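Sorting and Folding Household Textiles Before Storage

Guidance for residents of Rallham supported housing

These instructions set out how clothing and bedding should be sorted, folded and put away. They apply to items that have already been washed. Laundry room opening times are given on a separate page.

Before you begin

Clear a flat surface large enough to open out a single blanket. A made bed is suitable. Wipe down any table or shelf you intend to use and allow it to dry. Check that each item is fully dry at the seams, cuffs and hems, as these parts hold moisture longest. Anything that feels cool or heavy should go back on the airer.

Step 1. Separate by size

Place blankets, throws and bed covers at one end of the surface and clothing at the other. Small items such as socks and face cloths should go into a bowl or basket until the larger pieces have been dealt with. If a small item has become caught up inside a cover, shake the cover out by two corners.

Step 2. Separate by colour

Strong blues, reds and blacks should be kept apart from cream and other pale fabrics, including in the cupboard. Dark dyes may rub off on pale cloth when they are stored together under weight. Where shelf space is short, lay a clean cotton pillowcase between the two piles.

Step 3. Fold the blankets

Spread the blanket with the patterned side facing down. Bring the two long edges together, smooth the cloth from the centre outwards, and fold in half again. Then fold from each short end towards the middle and close it like a book. The pattern will now be on the outside, so that the blanket can be recognised without being opened.

Blankets with a raised pile should be folded loosely. Do not press them flat or tie them with string.

Step 4. Fold the clothing

Fasten zips and the top button. Lay each garment face down, turn the sleeves in across the back, and fold the lower half up to the shoulders. Trousers are folded lengthways first. Knitted items must not be hung.

Step 5. Put away

The standard Enache shelf unit fitted in each room takes piles of up to 280 mm. Put the heaviest blankets at the bottom and leave a gap at the back of the shelf for air. Spare bedding may be kept in the lidded box under the bed.

Items for repair or donation should be bagged, labelled with your room number and handed to Raquel Tavares at the ground floor office before 17:00. Please ensure that pockets have been emptied. Bags without a label will be held until the end of December

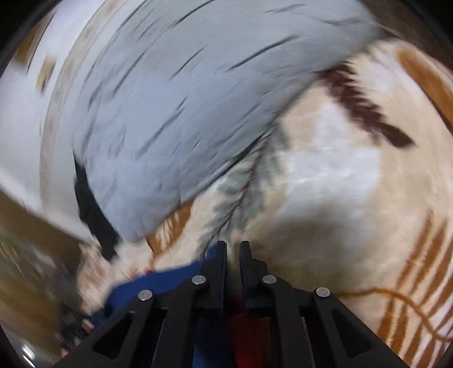
and then passed to the textile collection. Residents who need help with lifting or folding large covers may ask Cristóvão Nogueira to arrange a visit.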